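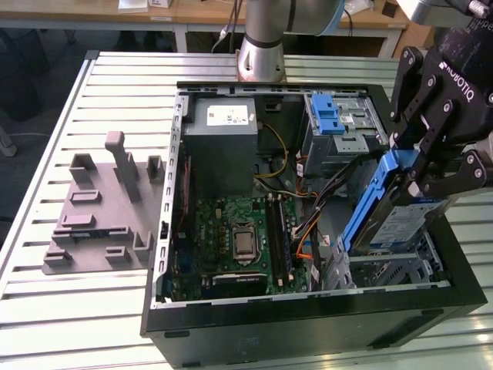
A desktop computer with the side panel off.

Six months without a crosswalk on Yokoyama Road and the city still says it's "under review." Under review by who? I walk it every morning. You step off the curb, you look left, you look left again, then you run.

The paint wore off over the summer. Then the resurfacing crew came through, did a nice job too, smooth as anything, and left. No stripes. The signs are still up on both sides telling drivers to yield to people in a crosswalk. What crosswalk.

I called. Got passed to streets, then to traffic, then back to streets. Kenta Uchida in the traffic office was polite and did call me back, I'll give him that. He said markings are a separate work order from paving. Separate budget line, separate contractor. The paving was Purka. The striping was supposed to be Pundden, and their contract ran out in November before they got to us.

So the road got finished and the part that keeps people alive didn't.

And look, I drive too. I'm not one of those people who thinks every car is the enemy. When I drive down Yokoyama I don't slow there either, not unless somebody's already standing in the lane. Nothing on the ground tells you to. Drivers read paint. The signs are behind a tree half the year anyway. 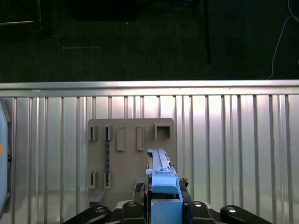

Blue and black gripper in front of a tan board.

The city's own letter says 782 people cross at that spot on a school day. They counted! They sent someone out to stand there with a clicker, wrote it down, and put it in a letter explaining why nothing can happen until the next budget. If you've got money to count us you have money for a bucket of white paint.

Mirsad Dimitrov runs the bakery on the corner and he's seen 2 people knocked down since the paving. Neither one hurt bad, thank goodness. Neither one in the city's numbers, becuase nobody called the police. That's how these things go. The "low incident" roads are the ones where people get up, brush off their coat and go to work.

I keep hearing that a new crosswalk needs a study. Fine. It isn't new. It was there for 13 years. Putting back what you took out shouldn't need a study, it should need a truck and one dry afternoon.
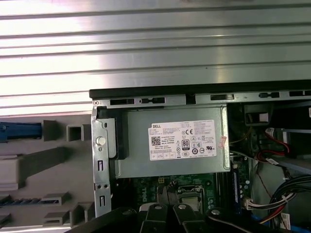 What I want is simple enough. No paving job gets signed off until the markings are down. Same work order, same contractor or two contractors, I don't care, but one signature at the end. Katsuhiko Honda has said he'll raise it at council. He said that about the bus shelter to, so I'm not holding my breath, but I'll be there and you should come.

Meantime put out cones. Put out one of those folding signs. Anything a driver can see from farther back then ten feet. It gets dark before the kids are out of after-school now and the streetlight on the east side flickers.

Write to the traffic office. Say Yokoyama, say crosswalk, ask for a date. Then ask again.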